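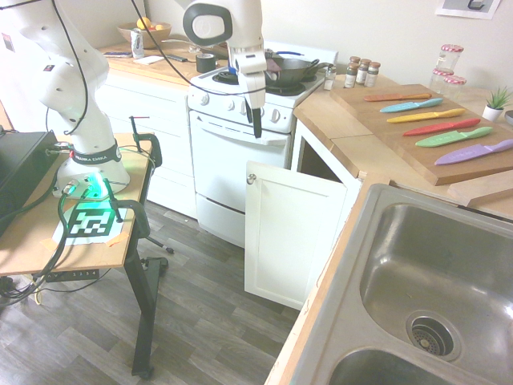 Clanditz: Door Closing and Object Placement in a Student-Built Kitchen Cell

Leena Turunen, Druswood Robotics Practicum
Posted in October
12 shares | 3 comments

4. Experimental Setup

4.1 Hardware and workspace

The practicum course ran for one term and ended in a shared evaluation of the policies trained by the student teams. All teams used the same workspace, a small kitchen with a stove, a sink and wooden countertops, and the same single-arm platform, a Franka Emika arm mounted on a wooden-topped table with black metal legs. The table was not bolted to the floor. Its position was checked at the start of every session against marks on the planks, and again after any collision that tripped the arm's safety stop.

Registration between the fixed cameras and the arm base relied on a square fiducial marker taped to the tabletop in front of the base. Students repeated the registration procedure whenever the reprojection error exceeded 5 pixels. Early in the term two teams skipped this check, and their first recordings were dropped from the training set.

4.2 Tasks

Three tasks were assigned. In the first (T1), the arm closes a lower cabinet door beside the stove, starting from an arbitrary opening angle. In the second (T2), it picks a named knife from the cutting board and places it in the sink. The knives differ in color, and the instruction refers to color alone ("put the yellow knife in the sink"). In the third (T3), the arm moves a spice jar from the counter to the stovetop without touching its neighbors.

T1 was intended as a warm-up. It proved harder than T3 for most teams, mainly due to the approach. The door has a small round knob, and a policy that tries to grasp the knob has little tolerance for lateral error. Policies that pushed on the outer face of the door did better, but they had to bring the gripper around the door edge first, and this motion was poorly covered in the demonstrations.

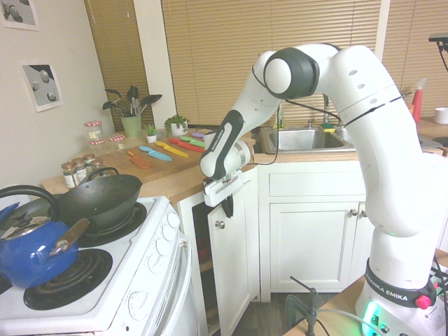

4.3 Data collection

Demonstrations were recorded by teleoperation. Each student completed a short training session before contributing data, and each episode was labeled by a second student as success, partial or failure. The pooled set contains 662 episodes after filtering. Episodes were removed if the operator paused for more than five seconds, if a camera stream dropped, or if the final state did not match the label.

Object layout was varied between sessions but not within them. The instructor's guideline asked students to change the cookware on the stove and the small items on the counters, and to leave the cutting board in place. Compliance was uneven. Team Zacharias kept a written layout log from the first session on. The other teams reconstructed theirs from the recordings, which took longer and left some gaps.

Camera placement was also varied. Views from the sink side of the room and views toward the sink were both included in training, and the held-out trials used only the former. We return to this choice in Section 6, as it complicates the comparison between teams.

4.4 Training

All teams started from the same baseline, Clana, a small image-conditioned policy written for the course. It takes two camera views and the joint state as input and predicts a short chunk of end-effector motions. Teams were free to change the chunk length, the image augmentation and the sampling of episodes. They were not allowed to add outside data. Every model was trained on the same workstation, with a fixed budget per team.
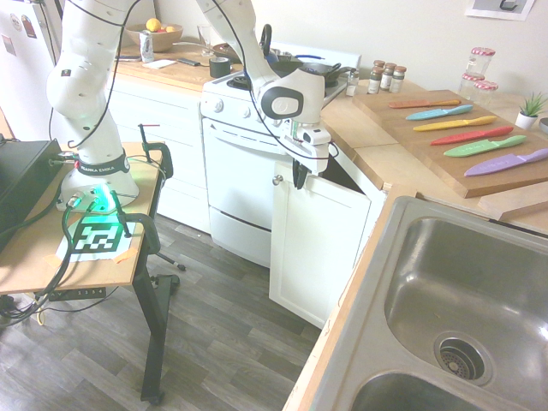
4.5 Evaluation protocol

The evaluation consisted of 195 trials, divided equally among the three tasks. The trial order was randomized, and the student who reset the workspace did not know which policy would run next. A trial ended on success, on a safety stop, or after 95 seconds. For T1, success required the door to rest against the cabinet face with no visible gap. For T2, the knife had to lie fully inside a basin. For T3, the jar had to be upright and released.

Partial credit was recorded but is not used in the main results. Two graders scored each trial from the recordings, and disagreements were settled by the instructor. Most disagreements concerned T1, where a door left slightly ajar is hard to judge from a single viewpoint.

Figure 3. Workspace and arm used by all teams in the practicum.

3 comments | Share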